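Lost and found bins at Bastmont, sorting and scratched finish 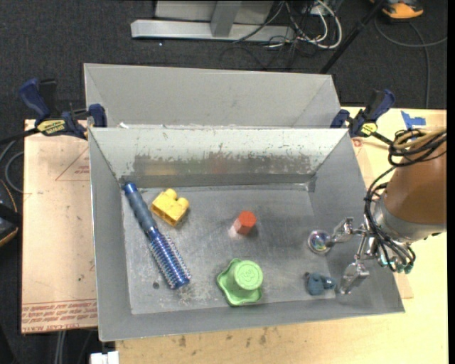 Issue 41

Opened 09/07/2021 by Arvid Aasen
Status: waiting on reply

Problem: Small items keep ending up in the gray bins without a tag, and the floor of the front bin is getting badly scuffed. The back inside wall is worn too, scratched down to dark metal along the lower part.

What I love about these bins is that you can see everything at a glance! Blue round hairbrush, yellow building block, the little red-orange hexagon, the light green piece with the wavy rim, the small teal toy. No digging at all.

Tried so far:
Wiped the floor with Derklow cleaner, 10 minutes, then rinsed. The whitish-pink patch by the hexagon is still there.
Printed new tags on the Mevasia label maker. They stick really well to plastic – bristles are another story, so the brush needs a string tag.
Asked Myklebust for liners. They stock a felt one in size 28 and I'd be so happy to try it.

Reply from Myklebust, parts desk: Size 28 may be too wide for slanted sides. Please measure the floor, wall to wall, and send us both numbers.

Arvid: Will do! Also want to know if the felt can go in the wash – kids' stuff gets sticky.

Still open: liner size, pink patch, string for the brush.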